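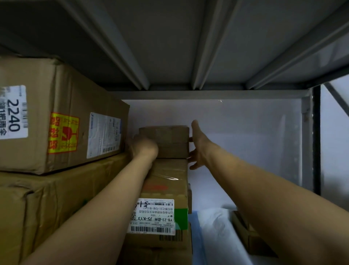

The second grant payment reached Parerthorpe Book Exchange in the spring, and this report covers how it was spent up to 31st May. Most of it went on postage and on the part-time post held by Qistina Sutanto, as set out in the approved budget. A smaller share paid for storage. Parcels are now kept on gray metal shelving and stacked by route, with the small boxes on top of the larger ones so the driver can take them first. The old arrangement, with everything on the floor of the back office, cost us two damp deliveries last winter and we do not intend to go back to it.

Loans

We sent out 1,115 books in the period, against 991 in the period before. The increase came almost entirely from large-print fiction. Demand for children's titles was flat, and requests for local history fell after the Stalska branch library reopened its own collection. We see that as a good result for readers in Stalska, though it does make our figures look weaker there.

Returns remain slow. Readers on the rural routes keep a book for nearly 31 days, and the loan period is three weeks. Tamunoemi Mohammed tried reminder postcards on one route and they made little difference. Phone calls worked better but took up most of a morning each week. We will keep the calls for books that have a waiting list and let the rest run over.

Reading groups

There are now 13 groups borrowing sets from us. Two are new, one at the sheltered housing in Vītola and one run by Mwangi Barasa for night-shift workers at the dairy. The Vītola group asked for shorter books and has been given mostly novellas and short stories. The dairy group meets every other month and has had trouble settling on a time. Mr. Barasa expects a few members to drop out over the summer.

Catalog

The move to the Mevex catalog is behind schedule. The old records had no consistent way of showing which edition a book was, and Khairul Latuheru has had to check the large-print stock by hand. Fiction is finished. Nonfiction is a little over half done. Staff can search the new catalog now, but readers cannot, and the printed list will have to be issued once more. This was not in the budget. We have covered it from the amount set aside for travel, which was underspent, and ask that you approve the change.

Next period

The main job is to finish the nonfiction records and open the catalog to readers in August. We also need to replace the delivery bags, several of which have broken zippers. A quote has been requested and will be sent to you separately.

Melur Tjoa
Project manager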